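We use cookies to remember your reading preferences. Accept | Manage settings

The Joy of a Clear White Table
Friday, September 22, 2023
By Naomi Tanui

Give me a white work surface and a free morning and I'm happy. I came to this late, after years of mending things on a dark oak desk that swallowed every screw I dropped, and I can't tell you what a difference it made! Small parts show up. So does dirt, of course, and you learn to live with a few streaks and specks.

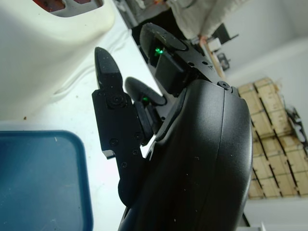

My own table came from Golard, a secondhand office place near the station, and cost me $70 with the legs already on. I wiped it down, pushed it under the window and went straight out to find a lamp. Bright, even light matters as much as the color of the top. Pale plastic is the hardest thing to work on in gloom - all those smooth curves and molded ridges just melt into each other, and you end up feeling for an opening with your thumb.

Then there are trays, which I love beyond reason. A raised rim keeps things from rolling off, and a dark color against a white table means you always know where to reach. I own seven. The best is a deep blue one from Dreso with rounded corners, easy to wipe, and it has sat by my left elbow since May.

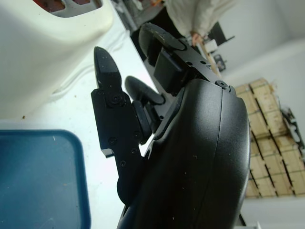
Mimoza Angelovski swears by leaving the tray bare until the job is half done, so there's somewhere to put whatever comes off next. I tried it for a week and I'm converted. My old habit was to fill it with tools first thing (pliers, tape, two kinds of tweezers) and then have no room for the work.

Comments

Pikine: Switched to a white top last winter and found an earring the same day.

Atanasov: Mine stains if I so much as look at it with coffee. What do you clean yours with?

Get our weekend newsletter. Enter your email to subscribe.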